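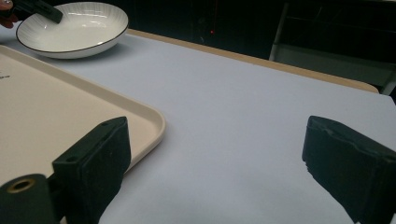

Tray and bowl setup, both grippers over the light table cover.

Collection catch-up, Wednesday, 2 p.m., Endthorpe bench room

I took the notes again, so blame me (Noreen Jafri) for anything garbled!

Where we are: we've got 2,212 examples logged for the tray and bowl set. I'd been telling everyone we were behind, so that was a nice surprise. Karimi's team still owes us their 400, and they're hoping to send them over before the end of January.

Bad takes: long chat on this one. I wanted to keep the fumbles as long as the person recovers and finishes the move. Others felt the Rolia model picks up the hesitation along with the fix. We settled on keeping them with a tag, and I'll write up what counts as a fumble, with a couple of clips so we all tag the same way.

Two-handed work: people are drifting into letting the left hand do everything while the right one just hovers. Please mix it up! Next batch is 700 takes, and we want the lead hand swapped halfway through.

Gripper pads: I asked for a spare set. The edges get chewed up and I'd like to know whether that shows in the grasps. Hikirance has the order form, I just have to fill it in.

Table cover: keeping the light one for now. We talked about a darker one and ran out of time, so it goes first on the list for the next meeting.

Finished at 2:50.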